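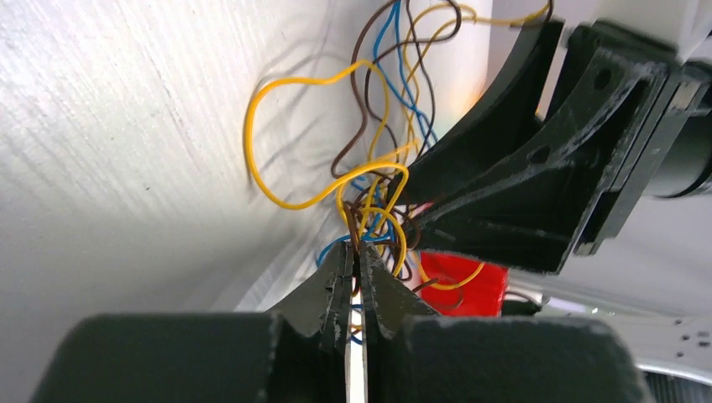 One of last term's students wrote in the feedback that sorting by color is all a beginner needs. I doubt it. Color tells you what somebody meant a wire to be, and only if that somebody kept to the plan. Sort by color to get a pile you can see into, then check each strand end to end.

Handout 4: Loose Wire, Bands and Bins

1. Free ends first
Find a free end before you pull anything. Pulling on a loop in the middle tightens whatever it runs through. The Gorby method – shake the bundle and hope – is popular, and I have yet to see it beat patient fingers.

2. Bins
The Zikow guide says one color, one bin. Fine, until orange and yellow rubber bands share the red bin and a blue one is lying on the table. Decide what a bin is for and write it down. A tangle in a bin is still a tangle.
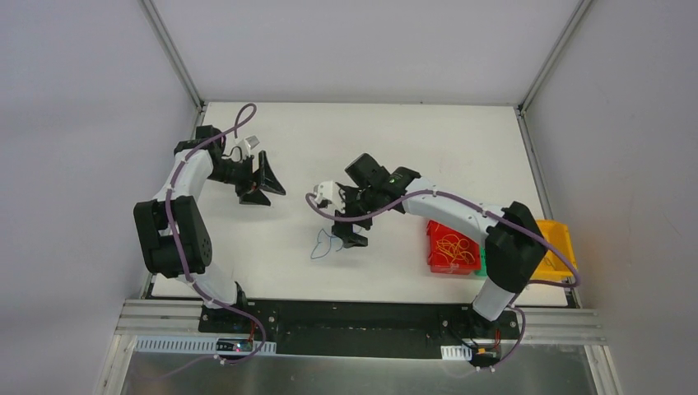 3. One cable by itself
Students assume a single cable can't be trouble. Lay it out in wide curves and look for crossings before you lift it. A blue cable with a few broad bends is easy to read on a white table. Coil it tightly in a hurry and you lose that.
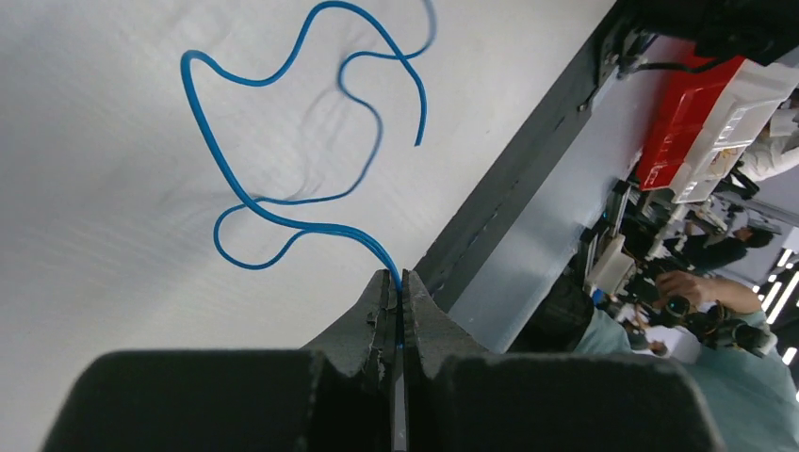
4. For next time
Bring 60 cm of any insulated wire. Read the Lelard notes on coiling, skeptically – the claims about "memory" come with no test.

Filed under: Workshop Basics, Course Handouts
703 views · 102 shares

Related
Handout 3: Labels That Stay On
Zinchenko Bench Layout, Revisited
Do You Need Cable Ties?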